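Workshop tips: collecting table-clearing examples without wasting a month

Every few weeks someone tells me their arms will clear a table by themselves once they have "enough data". I have heard 500 examples quoted as enough, and I have heard 2000. I don't believe either figure. We recorded 188 in May, threw most of them out, and the ones we kept did more good than the pile had.

So, some tips from the bench at Tindthorpe, for what they are worth.

Pick one job and write it down in a sentence. "Tidy up" is no use. "Bowl off the plate, bowl on the shelf" will do. If two people driving the arms read the sentence differently, the examples will fight each other.

Move things between runs. A hand's width is plenty. Leave the bowl in the same spot all afternoon and the system learns the spot.

Use ordinary crockery and keep a cloth on the table. Soft things change shape every time, and a cloth shows up a weak set of examples faster than any chart will.

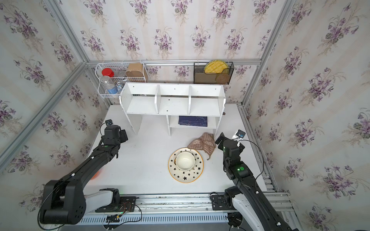 Nhyira Ametepe wrote in to disagree with the part about moving things. Start with everything fixed, she says, get 20 clean runs, and only then shift the bowl, or you will never know whether the driver or the layout is at fault. I tried it her way. It was quicker to set up, I'll give her that, and I still found myself recording the lot again.

Stop when you're tired. Slow, wandering runs late in the day look harmless in the list and are a pain to weed out later.

Label failures as failures. I have seen dropped bowls filed under "success" where the bowl happened to land upright.

Check the wrist cameras before each session, and wipe the lenses with a dry cloth. Kitchen roll leaves fluff.

Last one. Be wary of any demo where the table looks just as it did in the training runs. Ask them to turn the plate round and put the bowl somewhere else, then watch how keen they are.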